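Wire baskets for lidded containers

A rectangular basket with an open top suits flat, lidded food containers better than a deep tub does. Grid sides let the contents be seen from the front of the shelf, and air moves through them, so a container put away slightly damp will dry.

Measure the internal depth of the shelf first, then subtract 63 mm for finger clearance at the back. Check the basket at the rim as well as the base, as many models flare toward the top.

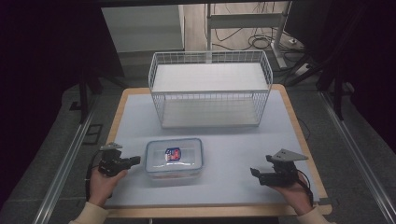 Cisberg, 16 May 2021

A sheet of thin foam under a white wire basket stops the feet marking a timber board or bench. Cut it to sit just inside the board edge. Closed-cell foam can be wiped down with warm water and a little detergent; open-cell foam holds moisture and should be kept out of the kitchen.

Clear plastic containers go in with the lid on and any label facing up. Stack no higher than the rim. Tomato and curry leave an orange tint in most clear plastics. Soak in 200 mL of warm water with a tablespoon of bicarb, leave overnight, rinse and dry in full sun. Older stains may only lighten.

Coated wire chips first at the welds. Touch up bare metal with white enamel before it rusts, and allow the coat to cure fully before the basket goes back on the shelf. Baskets with rust on the base panel should be moved to the laundry or garage.

Coating notes: Mateja Vasić. Stain method: Alfie Hollis.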